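Subject: Re: [smallcell-users] Samholm finger kit, worth the money?
Date: 2023-11-08

Finally getting to this, sorry, been a week. Original question at the bottom of my last reply got eaten by the archive so I'm quoting it again:

> We're looking at the Samholm two-finger kit for a two-arm bench cell, mostly kitting work. Soft stuff – pouches, roll packs, bags with zippers. The Riron rep says the stock fingers will do it fine but of course he would. Has anyone run the Samholm set on fabric or thin plastic for more than a demo? Mainly want to know:
>
> - does it hold an edge without chewing it up
> - how bad is the changeover
> - is the wrist camera mount any use or do you end up making your own
> - what does support look like once they have your money
>
> We have budget until December and then it goes away. Two arms, so two kits. Any opinions welcome, including rude ones.

OK. We've had ours 19 weeks. Two kits, one per arm, bought outright, no discount. Short version: yes, with grumbling. Long version follows, in your order more or less.

**Holding an edge**

Good. Better than I figured. The job we bought it for is opening zippered instrument pouches and holding them open so the other arm can work. The stock Riron fingers were hopeless at this for us, flat pads, far too wide, they'd push the flap over instead of getting hold of it. The Samholm tips taper down enough that you can come in from the side and get just the flap.

You want the tips closing right on the material, not halfway up the finger. First few days we were grabbing too deep and the whole pouch came along for the ride. Go shallow. Drop the closing force well under the factory number too, the factory number is for rigid parts and they don't say so anywhere I could find.

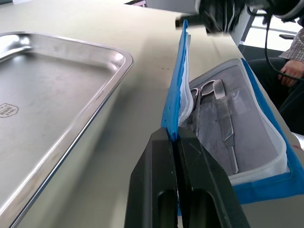

*Flap held open, scissors and scalpel handle in the pouch, tray alongside. Wrist camera view.*

Chewing: on woven fabric, no marks we could find. On the softer plasticky flaps you get a faint dent if you park there for a long time. Comes out on its own mostly. Clear panels I would not grab at all, they crease and then the crease throws glare forever after. Border or flap only.

Zippers themselves – mixed. Holding next to one is fine. Pulling a small slider is a coin toss. We hit 22 tries in one session with a tiny metal pull and got maybe half, then gave up and put a loop of cord on the pulls. Cord loop fixed it. If you can't modify your pouches then think hard about this part before you order, becuase it's the weak spot of the whole kit.

**Flat metal things**

You didn't ask but you will. If you're kitting you've got instruments going into trays. Fingers are OK on scissors (go for the rings), OK on handles with some texture to them. Lying flat on a steel tray is harder, not much to get under. We tip them against the rim first. Slow but it works. Also ease off the approach speed near the tray wall, we clipped the rim more than once and the fingers scratch. Cosmetic only so far. Matte black shows everything.

**Changeover**

Not as quick as the brochure. Two screws and a locating pin per finger, fine, but the pin is tight and the screws are tiny. Get a magnetic driver. Nearly 20 minutes per arm the first time including re-zeroing, a lot less now. The re-zero step is not optional! We skipped it once and had one finger arriving early all afternoon, took me far too long to see why.

If you're swapping several times a day, look at the Hanerach quick plate instead. Heavier, costs more, and it eats some reach, but it's a lever and done. We had one on loan. Sent it back because we swap maybe once a month.

**Wrist camera mount**

Usable. Angle is good, you see both fingertips and what's between them, which is the whole point. Complaints:

- fingers take up a big chunk of the bottom of the view. You get used to it
- steel tray plus daylight = hot spots. We get a window in the background on one side and it's a pain in the morning. Blinds helped more than any camera setting
- fixed tilt. Would have paid extra for a hinge
- cable exit points the wrong way for our left arm, so there's a loop of slack that we had to tie back

We didn't make our own mount. Thought about it, drew it up, never printed it. Take that as a recommendation I guess.

**Two arms over one table**

More of a warning than a review. With both kits on, the wrists are fatter than the stock model file says. Samholm will send you an updated file if you email, it is NOT in the download. Load it before you do anything with both arms close in. Ours touched wrists on day two, very slow, no harm, but I didn't enjoy it.

And mind the cables. Most of our stoppages have been cable stoppages. Leave more slack than looks sensible at the second joint and less than looks sensible at the wrist. Keep someone on the stop button while you tune, we still do.

**Support**

Email only unless you buy the plan. Without it we waited three days for a reply, reply was good when it came. With the plan it's supposed to be next day. We bought through MacPherson and they were quicker than Samholm on everything except the model file, so if you have the choice go through a reseller. MacPherson also swapped a bad pin set with no argument.

Spares: order the tip sets with the kit. Seperately they ship from a different warehouse and ours took forever. We paid 400 extra for spare tips on both arms and I'd do that again. Wear is mostly on the inside faces, the outside just looks ugly.

**What I'd do with your money**

Ask for one kit on trial. They'll do it, they don't advertise it. Put your worst pouch in front of it, the floppy one everybody hates, plus whatever has the smallest zipper pull. If it gets through those then order the second before your December cutoff, and leave time because lead times were slipping when I last asked.

If all you ever do is hold flaps and move handles, buy it. If zippers are the main job I'd wait, there's talk of a hooked tip next year but I haven't seen one and wouldn't plan on it.

Stuff I can't help with: sterile work (ours is all practice sets), wet material, anything heavier than a full pouch. Someone else on the list might.

Can send our force and speed settings if useful, they're in a spreadsheet with bad column names. Tell me which controller version you're on first, the units changed between the last two and I don't want to hand you the wrong ones.

Have to run, cell's down again. Cable.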